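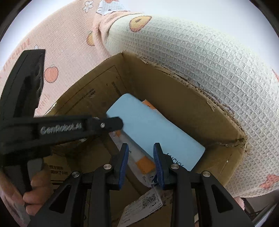 Packing one box for the dorm, does this method work?

fikri_lubis
Moving in January. The Skekotano packing guide says to load everything from the bed into one carton, small stuff last. I paid 831 for shipping last time and don't want a second box.

burgi.s
I don't buy it. Small stuff last means it slides down the sides and you dig for it later. Wipes especially.

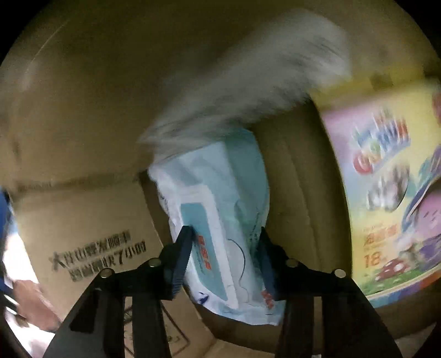 Wet wipes, with the printed carton on the right

fikri_lubis
The wipes are sealed, so what's the problem?

burgi.s
Sealed until something heavy sits on them. I'd bag them. And those flaps look frayed to me. Would you trust that box with books?

Dewanti T
Disagree with Burgi on the bag, it's one packet. But I agree about the box. Gadik sells new ones for 2 each.

zul_p
Has anyone tested this guide, or are we all just quoting it? "Saves some 173 minutes," sure. Compared with what?
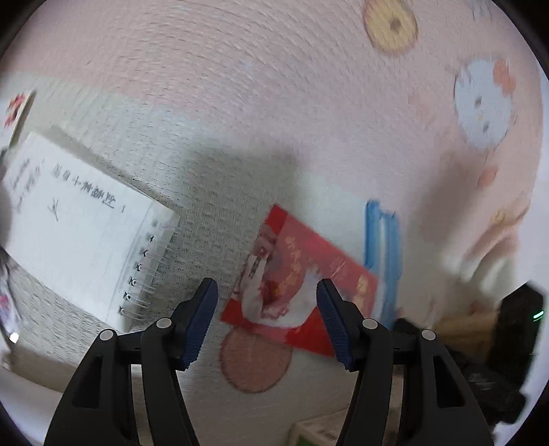
Still on the bed: notebook, red envelope

Dewanti T
Paper goes flat against a side wall. A spiral notebook on top will get bent.

zul_p
Or carry it in your backpack and skip the argument.

fikri_lubis
Backpack is full. Getting the new box, keeping the wipes unbagged.

burgi.s
Your call. I'd still bag them.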